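Tips for tidying a table, from our grippers group at Drurkgate

We study how hand-held grippers can teach a robot small household jobs. In May we recorded 506 demonstrations for the Satti project, and a few things we learned are useful at home also.

Put the light thing away from the vase. A long stick leans out of a glass, and your sleeve will find it.

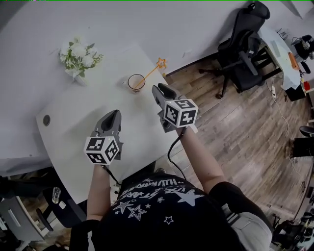 Choose your grip before you reach. In our results, the demonstrations where the person stopped shortly with open fingers gave the better training -- the robot copied hesitation in the middle of a reach very faithfully.

Keep cables along the arm. Move the flowers last, and hold the vase low.

Do each job from 2 sides of the table. The Draritz method, which we followed, asks for 3, but our table has a wall behind it.
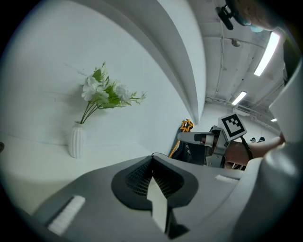

Star wand and white ribbed vase, seen from one of the grippers

Our full set has 1229 recordings, with the older ones from Drillent. Those were made with heavier grippers, so please do not mix them when you compare.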